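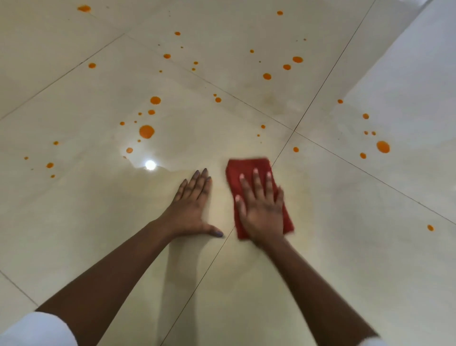
## Gotas naranjas en porcelánico brillante: ¿qué uso?

**mikus33** — 2022-01-03
Suelo de porcelánico pulido, color crema, junta oscura y fina. Tengo salpicaduras naranjas, en gotas redondas. Con paño rojo y agua se va el color, pero queda un velo graso que se ve a contraluz. ¿Desengrasante o alcohol?

**Gronlow**
Ni uno ni otro para empezar. Agua templada con jabón neutro, 2 minutos de contacto, paño plegado y presión vertical. Si arrastras, extiendes la grasa. Luego aclaras y secas.

**stavros_babic**
Discrepo en lo del jabón. En pulido deja película si no se aclara muy bien — y casi nadie aclara bien. Yo uso alcohol de limpieza diluido al 30 %, sin tocar la junta.

**Gronlow**
La película sale por exceso de dosis. Con 3 gotas por litro no la he visto nunca.

**Szabó**
Ojo con el paño rojo. Los míos soltaron tinte en el primer lavado y la junta lo absorbió. Probad antes sobre algo blanco.

**mikus33**
Probado en papel de cocina: no destiñe. Empiezo con jabón neutro en una baldosa y alcohol en la de al lado.

**stavros_babic**
Bien. Míralas ya secas y con luz rasante. ¿La junta está sellada?

**mikus33**
Ni idea, venía con el piso.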